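Recoger intentos de agarre, segunda parte

En la entrada anterior conté cómo habíamos montado la celda y me quedé en el momento de empezar a grabar. Desde entonces hemos cambiado bastantes cosas, y casi ninguna tiene que ver con el modelo. El trabajo de estos meses en Hideck ha consistido en juntar ejemplos, mirarlos, tirar una parte y volver a juntar.

Para quien llegue nuevo: queremos que el brazo aprenda a coger bloques de un cajón a partir de sus propios intentos. Cada intento se guarda con las imágenes de antes y de después, la posición de la pinza, la apertura de los dedos y el resultado. Con eso se entrena la red, la red propone los agarres siguientes y se sigue grabando. La primera tanda fue de 1.000 intentos con posiciones elegidas casi al azar dentro del cajón. Salieron 19 agarres buenos. Ya nos habían avisado en Lengyel, donde hicieron algo parecido con piezas de plástico, de que la primera tanda sale así y hay que aguantarla.

El problema de tener tan pocos positivos es que la red aprende a decir que no a todo y acierta casi siempre. Probamos a dar más peso a los aciertos en el entrenamiento y mejoró un poco. Lo que funcionó de verdad fue cambiar el muestreo: en lugar de mandar la pinza a cualquier punto, la mandamos a puntos donde la imagen muestra algo distinto del fondo gris. Es una regla muy tonta, de comparar color, y se equivoca con los reflejos y con los arañazos del cajón, pero esos errores también sirven como ejemplos negativos.

La segunda tanda fue de otros 1.000 intentos, ya con esa regla. De ella hemos descartado 600. Parece mucho y lo es. Una parte se perdió por un desajuste entre el reloj de la cámara y el del controlador: la imagen guardada como «antes» era en algunos casos la de mitad de la bajada. Se ve enseguida si se abren los ficheros, y no los abrimos hasta que habían pasado varios días. El resto venía etiquetado como acierto cuando la pinza había cerrado sobre el vacío. Decidíamos el resultado solo por la apertura final de los dedos, y con dedos flexibles esa medida baila según cómo se doblen.

Ahora el resultado se decide con dos comprobaciones. Se mira la apertura como antes y además se comparan las imágenes del cajón con el brazo retirado. Si las dos coinciden, el intento entra directamente. Si no coinciden, va a una carpeta aparte y lo reviso a mano en Gamon, el visor que usamos para etiquetar. Gamon es lento al abrir carpetas grandes y no guarda la posición cuando lo cierras, así que trabajo con carpetas pequeñas. Una mañana da para vaciar la cola si no me interrumpen.

Sobre los bloques. Empezamos con objetos variados y fue un error. Había demasiadas cosas cambiando a la vez y no sabíamos si un fallo venía de la forma, del material o de la calibración. Con bloques rectangulares rojos y verdes la cosa es más sencilla. Las formas se repiten y lo que varía es la postura, la separación entre ellos y la cercanía a las paredes. Los casos difíciles siguen siendo dos: el bloque pegado a la pared, donde un dedo no tiene sitio para bajar, y dos bloques muy juntos, donde la pinza apoya encima de uno al intentar coger el otro.

Para que no se quede todo en los rincones, el brazo suelta lo que ha cogido en otro punto del cajón, elegido al azar. Con eso la disposición cambia sola. Aun así, cada cierto tiempo paro y revuelvo los bloques a mano. También apunto la hora de cada parada, y me ha venido bien para localizar saltos raros en los datos.

Otra cosa que aprendimos tarde es que el cajón se mueve. Cada contacto con la pared lo desplaza muy poco, y al cabo de unas horas la calibración ya no vale. Lo de siempre: el modelo parecía empeorar por las tardes y estuvimos mirando los pesos de la red cuando había que mirar la mesa. La solución que tenemos es fijarlo y comprobar la posición al principio y al final de cada sesión. Si la diferencia pasa del margen, la sesión entera queda marcada y no se usa para entrenar hasta corregirla.

Con la luz no hemos hecho casi nada. En el local de Ponirport entra sol por un lado a partir de las cuatro, y eso deja brillos en el fondo metálico. Pensé en poner una cortina y al final lo dejé así. Prefiero que la red vea esos brillos ahora, cuando hay margen para grabar más. Sí guardo la hora en cada intento, para poder separar después las sesiones de mañana y de tarde y ver si hay diferencia en los aciertos. De momento hay alguna, pero tengo pocas sesiones de tarde limpias y no me fío todavía del resultado.

Los cables que van por la muñeca son lo siguiente que hay que revisar. Cuando la pinza gira mucho, tiran, y el controlador lo interpreta como un contacto y detiene el movimiento. He limitado el giro por software, con lo que hay orientaciones de agarre que no estamos probando y que tampoco van a aparecer en los datos.

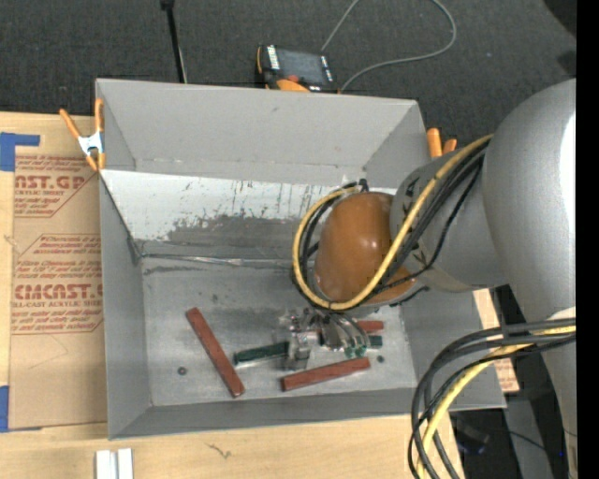
La tercera tanda la quiero grabar con la red proponiendo la mitad de los agarres y la regla de color la otra mitad, para poder compararlas sobre las mismas disposiciones de bloques. Antes tengo que cambiar el formato de los ficheros, que ahora no guarda quién propuso cada intento. Si todo va bien, empezaré en diciembre.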